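**Gidey returns-center plan clears zoning board**

17 May 2021

The Gidey zoning board has approved a plan to turn the former Prusen carpet mill on Canal Road into a returns center for online clothing orders, ending a dispute over truck traffic that had held up the sale of the building since last fall.

The vote means Moleck, the company buying the mill, can start interior work in June. It expects to hire 106 people for the site, most of them on day shifts, to open, check, fold and repack clothing sent back by shoppers.

The mill has been empty since Prusen moved its last looms out. The roof over the dye house was patched two winters ago, but the rest of the building needs new wiring, sprinklers and a loading dock on the east side. Moleck will pay for that work itself. The town is giving up part of the property tax on the building for the first few years, under an agreement signed before the plan reached the board.

Most of the argument at earlier hearings was over Canal Road, a narrow street with houses along one side and a bus stop near the mill gate. Neighbors said large trucks would block driveways and wake people up. A petition against the first version of the plan drew 198 signatures.

Under the approved version, trucks must enter and leave by the quarry road behind the mill. No deliveries are allowed between 9 p.m. and 6 a.m. The company also agreed to limit the site to 24 truck trips a day and to pay for a crosswalk at the bus stop.

Candela Toledo, who has lived across from the mill gate for most of her life and spoke at both hearings, told the board she could accept the new terms if they were enforced.

"My mother worked in that building and I would like to see lights on in it again," Toledo said. "But I want somebody to call when a truck comes down our street at five in the morning, and I want that person to pick up the phone."

The board added a condition requiring the company to post a daytime and a nighttime phone number at the gate.

Two members voted against the plan. They said the quarry road should be widened before the center opens, because trucks going in opposite directions have trouble passing each other at the bend near the creek. The town engineer told the board the bend could be handled with signs and a pull-off for now.

Returns have become a large expense for clothing sellers as more people shop from home. Many shoppers order the same item in more than one size and send back what does not fit. Each piece then has to be looked over for stains, missing tags and signs of wear before it can be sold again. Items that fail the check are sold in bulk or sent for fiber recycling. 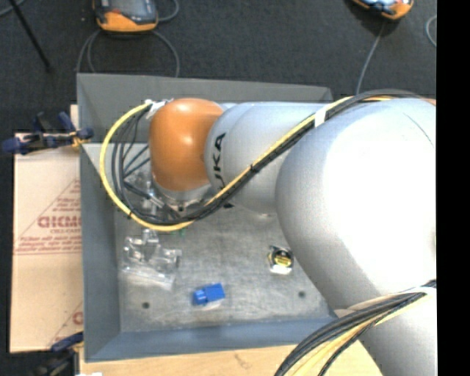

*3 min read*

Moleck's first customer in Gidey will be Gremari, an online seller of children's clothing and school uniforms. Gremari now ships its returns to a warehouse two states away, where they can sit for weeks before they are sorted. The seller said parents had complained about slow refunds during the back-to-school season, and it wants the new site running before that rush if possible.

A spokesperson for Moleck said the company would not promise an opening date until the sprinkler work had been inspected. Hiring will begin with supervisors and dock workers. Applications will be taken at the town library as well as online, and the company said no warehouse experience would be needed for most of the jobs.

The sale does not include the small brick office next to the mill, which will stay with the town. The historical society has asked to use it for pattern books and photographs from the carpet years, now stored in the basement of the high school. The town council has not set a date to discuss the request.

Residents who want to see the approved site plan, including the truck route and the location of the crosswalk, can read it at the town clerk's office during business hours. Anyone wishing to appeal the decision has 30 days to file with the county.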